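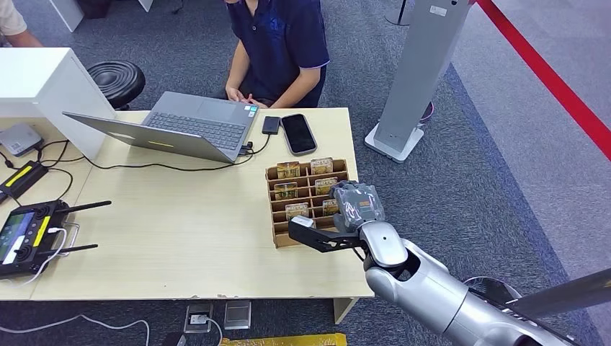

Laptop open, phone within reach. Planning mode!

How to plan a cheap family day out (without spending your whole weekend planning it)

I get asked about this one a lot, usually by parents at pickup who've heard we're off somewhere again and assume we must be rolling in it. We are not! We've got three kids, an old wagon with a dodgy back door, and a fun budget that also has to cover birthday presents. So here's how I do it, start to finish, and you can pinch whatever bits suit you.

Step 1: Set the number first

Pick what you can spend before you look at a single website. I mean the whole number, with petrol, parking and the ice cream you'll definitely end up buying. If I look at the fun stuff first I fall in love with a wave pool and then it's all over.

Step 2: Let everyone pick one thing

Each kid gets one wish. It doesn't have to be a place. Last April my youngest asked for "a bridge" and my eldest wanted chips, so we walked over the footbridge at Lirnodus and ate chips on the other side. Cost us next to nothing and they still bring it up.

Step 3: Check the council page

Your local council's what's-on page is probably ugly and a pain to search, but do it anyway. Look under libraries, parks and community centres separately, as ours never puts them all in the one list. I've found free drumming, a puppet show, mini golf for gold coins and a bug talk that my middle kid would happily have sat through twice.

Step 4: Ring up and ask

Websites don't list everything. When I rang the Fimeo (our little indoor play centre, if you're not local) the bloke on the desk told me it's half price after 3 pm, and you still get a good couple of hours before they close. Ask these when you call:

Is there a cheaper time of day?
Do adults pay if they're only watching?
Can we bring our own food?
Is there a family pass, and how many kids does it cover?

That last one matters. Plenty of family passes stop at two kids, which is a bit rude if you ask me.

Step 5: Split it with another family

We go halves with Ngân Diệp and her lot whenever we can. A group booking at Saler kicks in at 8 people, and between the two families we just scrape in. One car brings the lunch, the other brings the picnic rug, hats and sunscreen. Sort out who's paying before you get there, it's so much easier than doing sums in a car park with a toddler on your hip.

Step 6: Pack the esky the night before

Sandwiches, cut fruit, something crunchy, way more water than you think. Freeze a few of the water bottles and you won't need ice bricks.

Step 7: Have a wet weather swap

Write down one indoor place next to your outdoor one. Ours is the library and then a hot chocolate at Ngô, and the kids have started hoping for rain, the little ratbags.

If you've got a favourite cheapie near you, pop it in the comments. I'm after ideas for the next school holidays, especially anything with trains.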